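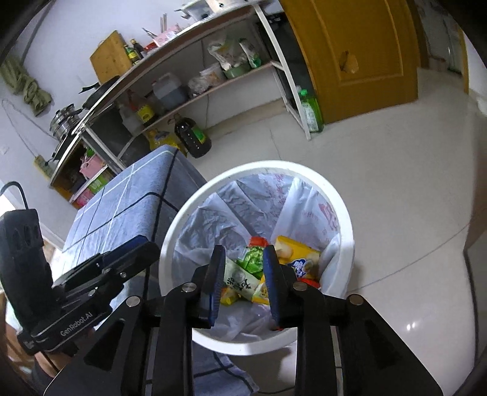

Good practice for hand-held gripper work starts before the first grasp, with a written statement of what counts as one task. For a pick-and-drop task the statement names the start position, the object, the target and the end position. A target has to be something an operator can find without asking. "The trash" is too loose. "Inside the rim of the white bin next to the table" is good enough, and it also settles what to do with a wrapper that ends up on the floor tiles: the attempt is marked as a miss and stays in the record. A lined bin needs one more line in the statement, saying whether a wrapper caught on the folded edge of the bag is in or out. In this course it is out.

Rule 1. Set the room once and leave it. Furniture does not move within a batch. If a table or bin gets bumped, stop, note it, and start a new batch.

Rule 2. Open the fingers fully before each approach. Close on the object, lift, then travel. Do not drag things along a cloth, which can bunch up and pull other objects with it.

Rule 3. Keep your free hand and your sleeves away from the fingers. If you work with two grippers, decide which one leads. The other stays open and still until its turn.

Rule 4. Check the finger pads and the linkage screws after every 100 attempts. Replace a pad that has started to peel. Do not glue it back.

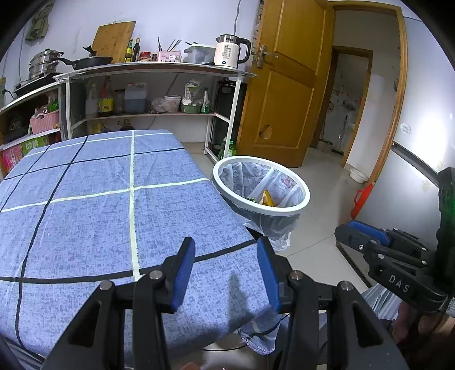

Rule 5. Change one thing at a time. A new object, a new table height and a new operator in the same batch will give you results you can't sort out later. The Selano batches from April had to be redone for this reason.

Batch size for the lab is 300 attempts per pair, split over as many sittings as you like. Take a break of at least 5 minutes when you swap operators. Write the log by hand during the sitting and type it up the same day.

Failed attempts are kept. Do not repeat one quietly and log only the good try. Verna Thibodeaux will go through 7 attempts from each log and compare them with the recordings.

Questions on the log format go to Zhuoran Feng. Read the Ornen checklist before the next lab and bring a copy with you.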